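Search this blog

Home Projects Club notes About

Wutport club notes, 1 February 2018

The Darkau entry is one pick, one place, glass only. We have until April. Software is Chege, the planner the club has used for two years, with my own grasp routine on top. I logged 39 attempts this week and 14 counted.

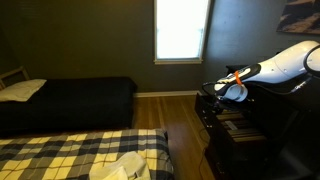 Calibration is still my main problem. The offset between the arm base and the gripper drifts by a few millimetres from one session to the next, and I now redo it each time from a fixed pose. Low hover over the black dresser top is the pose I settled on, with the orange strap round the gripper as a quick visual check on wrist rotation. It takes 19 minutes, mostly waiting.

Clear objects are the next problem. The depth data has holes wherever there is glass, so Chege plans against a fragment and picks a silly approach angle.

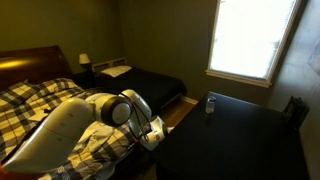 Gripper low at the near edge of the table, glass jar further back.

I tried fitting a cylinder to whatever points survive. It helps if the daylight is behind the arm and does very little otherwise. The Jurodum rules allow one fixed lamp, so I shall test that next. 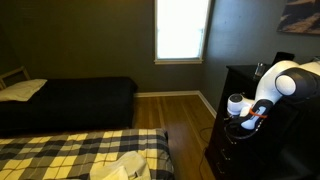

The other change is to the retreat move. It used to go straight up; it now backs off 311 mm first, then lifts. Slower, but the joint limits stop complaining. Code goes on the club drive once I have removed the hard-coded paths.

Older posts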